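How to Write a Blurb for Your Fantasy Box Set

2 April 2023
By Cúc Lương

I put off writing the blurb for my first box set until the week it was due, and I really wouldn't recommend it! I had 5 novels to squeeze into a few lines, and my first go came out at 631 words, which is practically a short story in itself.

So, start small. Take each book and write a single sentence about it – who the heroine is, what she wants and what stands in her way. Leave out the magic system, the maps and (sorry) the talking fox.

Next, lay your sentences side by side and look for whatever they share. In my Clokgate books it was sisters, which I had somehow never noticed in all those years of writing them. Put that shared thread in your opening line.

Now say plainly what the reader is getting: how many books, whether they're complete, and whether the romance is sweet or steamy.

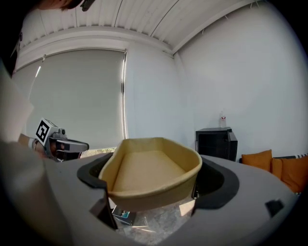
Then read the whole thing aloud, slowly, and cut any sentence you stumble over. Leave it overnight if you can, and have another look in the morning with a cup of tea before you upload it.

Related posts
Choosing a Title for Your Series
When to Put Book One on Sale
Zistance: My November Reading Diary

Contact | © Cúc Lương | Back to top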